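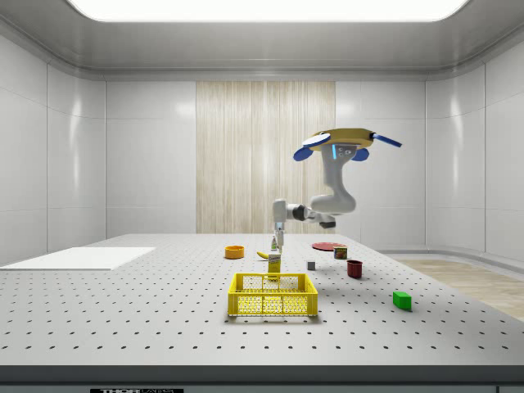 Small household objects on a large gray tabletop.

Extended Warranties on Small Appliances: Your Questions

Is an extended warranty ever worth the money?

Sometimes, on big things. On a toaster, I doubt it. Stores push these plans hard, and a store rarely pushes what costs it money.

The clerk said most blenders fail within two years. True?

Ask where that comes from. I asked at the Onwood store and was handed a brochure. The brochure was printed by Trokora, the company selling the plan.
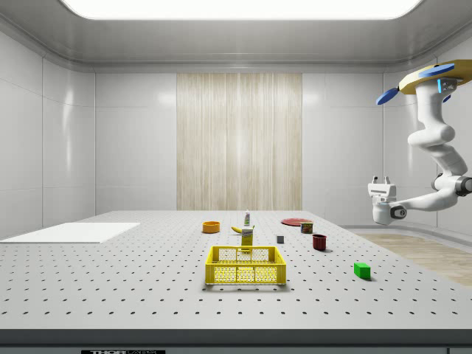
By Rosaire Gill
Updated September 8, 2021

What does "full coverage" cover?

Less than it sounds like. The Trokora plan I read ran to 6 pages, and most of them listed exclusions: cords, lids, blades, "cosmetic wear." Read that part first -- it's usually near the back.

Do people get their claims paid?

Some do. Zulmira Teixeira of Prenmont filed in April for a $400 espresso machine and got a store credit, minus a "service fee" she hadn't noticed in the contract. She still calls that a win. I'm less sure.

My store says the plan pays for itself. How?

I'd like to see the math too. One reader added up what her family had spent on plans over the years and got $700. They had never made a claim.

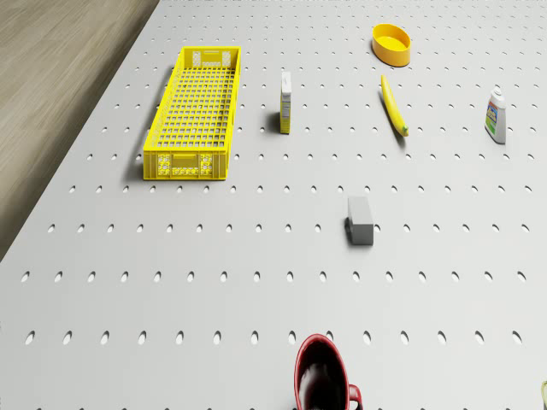
Can I cancel?

Often, but check the deadline and whether the refund is partial. Cancel in writing and keep a copy. A phone agent telling you it's "all taken care of" is not proof of anything.

What should I do instead?

Check the maker's own warranty and your credit card benefits, then put the price of the plan in savings.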